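Subject: Re: [cloth-manip] Two-handed folding, does the second wrist view earn its keep?
From: Golnar Salehi
Date: February 28, 2025

Houshang Ghaffari wrote:

> I read the Varkon writeup twice and I still don't see why you feed the policy both wrist views. Each one spends half its life staring at bedding. We dropped ours to a single view at Gidville and lost nothing I could measure. What am I missing?
>
> Also, 500 demos sounds like a lot of laundry.

Houshang,

It was a lot of laundry. 162 of the 500 went in the bin, mostly for the dull reason that the two hands had drifted out of sync in the logs, so you may keep your sympathy for those.

On the views: I agree with you for towels. A towel has four corners and no opinions. We trained with one view and with two, and on towels the gap was small enough that I wouldn't defend it in front of Sadeghi before lunch. Garments with padding are where the single view falls apart. The puffy part hides its own edge, the policy grabs a mouthful of quilting, and the fold ends up shaped like a croissant.
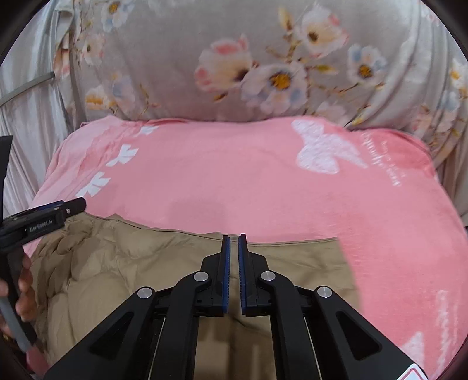 *Brown garment on the pink blanket, from one gripper, with the other at the left edge.*

Look at the top hem. It makes a little peak by the left gripper's tip and then runs along to a clean corner on the right, while the left portion of the cloth is all bulges and creases. With one view you get whichever half that hand happens to be facing. With two, the network also gets some idea of where the other hand is, and I suspect that matters more than the extra look at the cloth. We masked the opposite gripper out of the training images and lost most of the gain on padded items. I didn't enjoy that result, as I had already written the paragraph crediting the hem.

Two caveats before you forward this to all of Dinddale. We tested on 6 garments, and I picked them, so draw your own conclusions about my taste. And the busy prints on the bedding may be helping in ways we'd rather they didn't. A plain sheet run is next on my list, where it has been since December.

If you still have the single-view checkpoints, send them over and I'll run them on the padded set. Please include the config this time.

Golnar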